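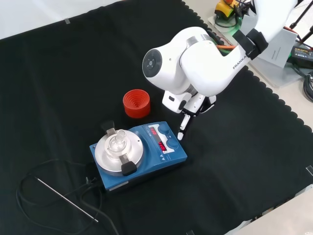
Photo: Subira Chege

Print this page | E-mail this page

PLEDUMANCE SHARED KITCHEN, BRANDMONT
Preserving Bench Checklist, with comments

Walked through on a Monday in May, before the first pickle batch of the season. Comments are by Iulian Văduva. Where I have written "says who?" I would like a written answer before the next walk-through.

1. JARS AND LIDS

1.1 Jars checked for chips and hairline cracks
Done in part. The sheet on the wall says all 80 pint jars were checked. I ran a finger around the rims of the first tray and found two chips, so I have my doubts about the rest. Check them again, under the good lamp, and put the chipped ones in the glass bin. They are not to go back on the shelf "for dry goods."

1.2 Lids new, bands free of rust
Lids are new and still in their sleeves. Bands are a mixed lot. I pulled the worst ones. A band with a little surface rust will still screw down, and I know people will argue this with me, but it will also stick, and then somebody goes at it with a knife.

1.3 Jars are proper canning jars
No. Six old mayonnaise jars at the back of the cupboard. I was told they have "always been fine." Fine for buttons. Removed.

1.4 Headspace tool at the bench
Yes. The markings are nearly gone. Replace.

2. THERMOMETERS AND SCALES

2.1 Thermometers checked in ice water and in boiling water
The ice water check was good on both. In boiling water the long-stem one was slow and stopped at 196 F, with the pot at a full roll. We are at 620 feet here, which takes only about a degree off the boiling point, so please don't tell me it's the altitude. Taken out of use.

2.2 Scale checked against a known weight
Reads true with the 100 gram weight. I would trust it more with a second, heavier weight. We measure sugar by the kilo on that scale and have only ever tested the bottom of its range.

2.3 pH meter calibrated
The log has a neat row of check marks, all in the same pen and the same slant. Says who? From now on write the buffer reading down each time. A check mark tells me nothing.
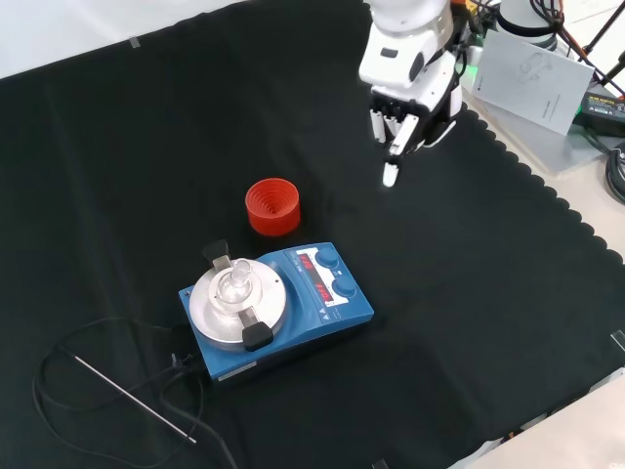
Red cup on the black cloth.

3. RECIPES AND PAPERWORK

3.1 Every batch made from a tested recipe
Mostly. The dill spears and the bread-and-butter slices are from tested recipes, with the source written at the top of the card. The hot pepper relish, known on the board as the Thái relish, has no source at all. The card says "vinegar to taste." Vinegar is what keeps that jar safe, and taste does not come into it. No relish until there is a card with a measured amount of vinegar, at 5 percent acidity, from a recipe that has been tested by somebody with a lab.

3.2 No changes to the ratio of vinegar to water to vegetables
See above. Also, extra garlic and extra onion count as changes. Dried spices can be adjusted. I have said this before and will go on saying it.

3.3 Processing times posted
Posted, but the sheet lists quarts and we fill pints. Post the pint times next to it. Time starts when the water comes back to a boil with the jars in. The sheet leaves this out.

3.4 Labels show product, batch and date
Good. Subira's labels are clear and they stay on. She also keeps one jar back from each batch, which I had not asked for.

4. HEAT AND LARGE POTS

4.1 Boiling water canner sits flat, with rack
Rack present, one foot bent. It rocks. I can live with it for half-pints but would not load it full of pints. Straighten it or buy another.

4.2 Ullura kettle: lid, tap and drain
Tap drips slightly when closed. The note taped to it says "seal replaced." It may well have been, but it still drips. Take the tap apart and look, then sign the note. Also, scrub inside the tap while it is open. I found old syrup in the thread.

4.3 Jar lifters and dry oven mitts within reach
Two lifters, both good. Mitts were hanging over the sink and one was damp. A damp mitt passes heat straight through to your hand - move the hook to the other wall.

4.4 Path from stove to cooling rack kept clear
Clear while I stood there with a clipboard. I will come back on a working day. 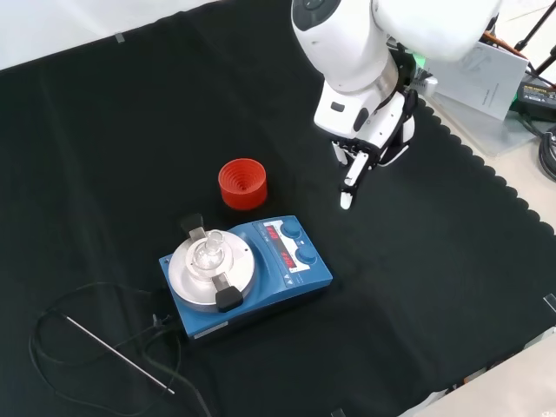 5. COOLING AND STORAGE

5.1 Jars cooled on a towel or rack, away from drafts
Rack is fine. It stands right below the window, and the window was open. One or the other has to change.

5.2 Seals checked after 12 to 24 hours, bands removed
I am told this is done. There is no place on the batch sheet to record it, so I can't say. Add a line. A jar that did not seal goes in the refrigerator and gets eaten soon. The pop of a lid going down is nice to hear, but press the center of every lid anyway.

5.3 Shelf cool, dark and dry
Dark, yes. Cool, not very. The shelf shares a wall with the dishwasher and the back row felt warm. Move stock to the opposite side before June.

5.4 Old stock cleared
Over a dozen jars with no date on them. "Probably last fall" was the answer I got. Undated jars go out, unopened and untasted.

6. HANDS, CLOTHS AND SURFACES

6.1 Hand sink has soap and paper towels
Yes to both. Hot water takes a while to arrive.

6.2 Clean cloth for wiping rims, one per batch
Cloths are there. I saw one used on a rim and then on the counter. It goes in the wash after that, even if it looks clean.

6.3 Sanitizer mixed to strength, test strips in date
Bucket tested good. Strips expire this month. Order more.

TO FIX BEFORE THE NEXT BATCH
- Recheck all pint jars
- New long-stem thermometer
- Kettle tap opened, cleaned, signed for
- Relish on hold until the card is replaced
- Seal check line added to the batch sheet

Signed off: items 1.2, 1.4, 3.4, 6.1 only. Everything else stays open until I have seen it myself.
I. Văduva

Print this page | E-mail this page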